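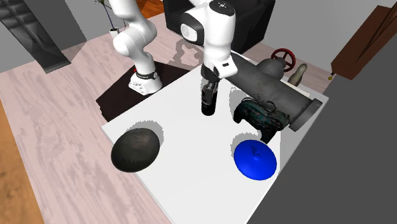 Home Projects Workshop Get Involved Contact

Posted in: Calls & Openings, Robot Builds

Looking for people to help build Dramuver at the Sernanside shop

We're putting together a robot arm that picks things up and puts them where they belong, and we'd love more hands on it! The project is called Dramuver. It started on a kitchen table, outgrew the kitchen, and now lives in the back room of the Sernanside shared workshop (unit 63, the door with the bike rack). We have room for two groups of people, and you can sign up for either one or both.

The arm gets practiced in simulation first. We built a virtual room with a white table, mounted a simulated arm on the corner of it, and started dropping objects on the tabletop to see what the gripper could manage. A game controller, a river-rock sort of stone, a blue disc with a knob on it, a valve handwheel – the stranger the mix, the more we learn. Round things and lumpy things give us the most trouble, and the controller has been a favorite from the start because there are so many ways to grab it wrong.

Group one: builders

You'd be working on the real table and the real arm. The frame is bolted together, the mount for the base needs to be redone (we drilled the first one too close to the edge), and the wiring is about half sorted. We meet in the evenings, twice a week, with coffee and usually somebody's leftover cake. Good things to bring, any one of them:

- You can solder, or you'd like to get a lot better at it
- You've cut and drilled sheet metal and own your own safety glasses
- You like tracking down why a motor buzzes when it should be still
- You're tidy with cables. Please, please be tidy with cables.

No degree needed, and no robot experience either. Two of us had never touched a gripper before last year and we're having a great time.

Group two: scene makers and testers

You can do this one entirely from home. Our scene files are kept in a collection we call Vudska, which has 2711 objects in it so far, and a lot of them need checking. Does the object sit flat or does it sink into the tabletop? Is the weight believable? Does a bowling pin tip over the way a bowling pin should? You'd load a table, run the arm through a set of pickups, and write down what went well and what went sideways. A batch is 130 runs, and most of that is the computer working while you do something else. You'll want a desktop with a decent graphics card and the patience to install things from a set of instructions that we keep rewriting.

If you can model objects yourself, wonderful – we're short on kitchen stuff, garden tools and anything with a handle.

What you get

This is unpaid, and we want to say that up front. Parts and shop fees are covered for builders, you get a key fob after your first month, and everyone has full use of the code and the scene files for projects of their own. There's also Son, our small second arm, which members can sign out and take home for 2 weeks at a time once it's running. We're hoping for June on that. It still needs a new elbow.

How to join

Send a note through the contact page with "Dramuver" in the subject line. Tell us which group you want, which evenings work for you, and one thing you've built or fixed, however small (a lamp counts, a squeaky gate counts). Under 18 is fine for the home group with a parent's okay, but the shop's insurance says adults only at the benches.

We'll start with a video call so you can meet everyone and ask whatever you like. Builders will get bench times after that, and testers will get a download link and their first batch.

Please write by 4/26/20. If you miss it, write anyway and we'll put you on the list for the next round.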